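Search notebook Search Advanced

Jun 8, 2019
Hand-held grippers, soft fingers against the old ones
Present: me (Younes), Hala, Zineb for the second half

Carried on from the January notes. The question is still whether the yellow fingers are good enough on cloth to replace the Lusow set on both hands. Reda wants an answer before he orders from Millex again, as their lead time is 30 working days.

Setup

Both grippers charged overnight. Firmware left as it was. Checked the finger screws before starting and the left pair needed half a turn. Wiped the windows on both bodies with a dry cloth. Recording at 30 frames a second, same as last time, so the files can be compared.

The Lusow fingers went on first. Stiff, good on anything with an edge, poor on a flat layer of fabric. They push the cloth along and then close on nothing. Hala got a decent pinch by coming in steeper, but her wrist was tired after five goes and I would not want to ask anyone to do a whole session like that.

Yellow fingers after that. They bend a bit at the tip when pressed down, so a fold gets drawn in between them. Trigger feels heavier for the same closing distance. Not sure if that is the fingers or the spring in this body. Swap bodies next time and see.

Tracking

Lost it twice in the first batch, both times when I turned quickly towards the window. Sơn thinks exposure. He has asked for the raw files and I have put them on the Drendar disk, folder 242. With slower turns it held for the full 90 seconds.

Dark clothing is the other worry. Black on black is hard to judge afterwards in the video, especially where the cloth runs up to the fingers and the operator is in black as well. Zineb suggests a light top for whoever is holding the grippers. Fine by me.

Garment on the bed

Black garment with a patterned section, monkey bedspread under it. Two hands, yellow fingers in the middle of the right-hand view and the left gripper coming across from the side. The striped part blurs when things move, the bedspread print stays readable enough to use as background.
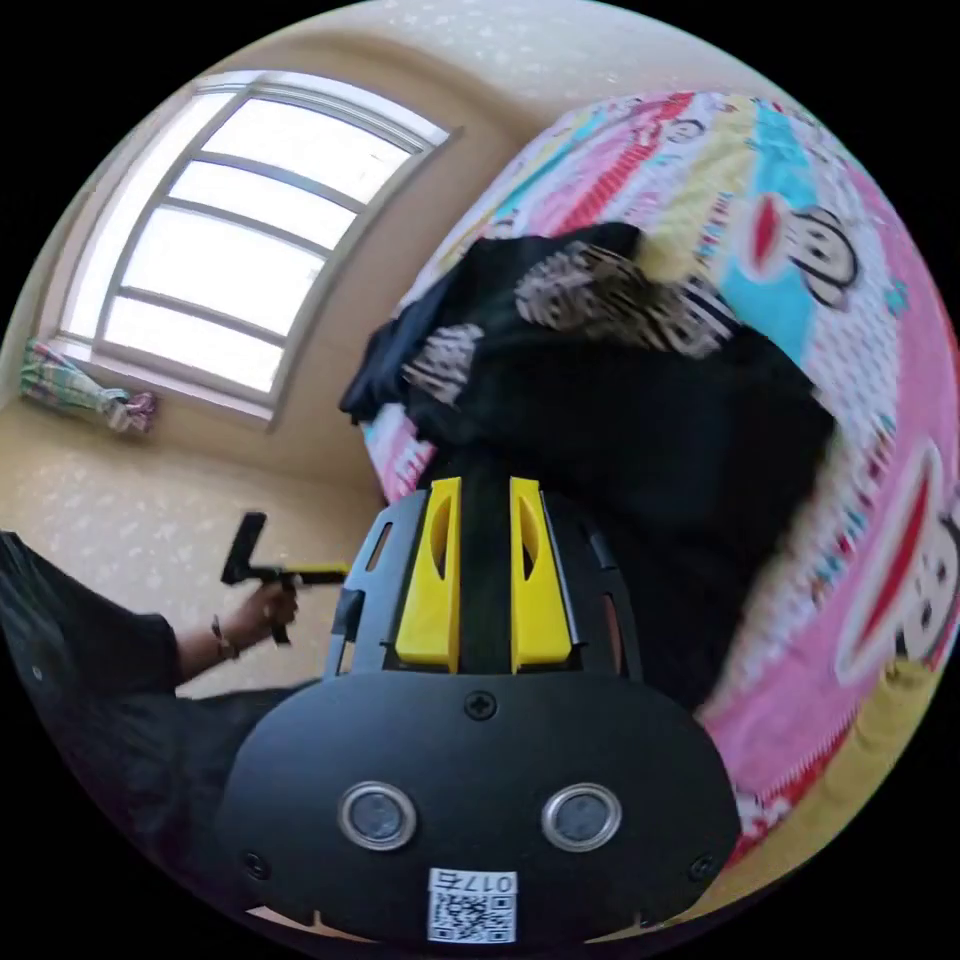 To do

- Swap the trigger springs between left and right bodies
- Ask Bélanger if they do the yellow fingers in a softer grade
- Try fixed exposure, Sơn to send settings
- New sticker for the left body, the old one is peeling
- Tell Reda to hold the Millex order until the spring test is done – Hala will ring him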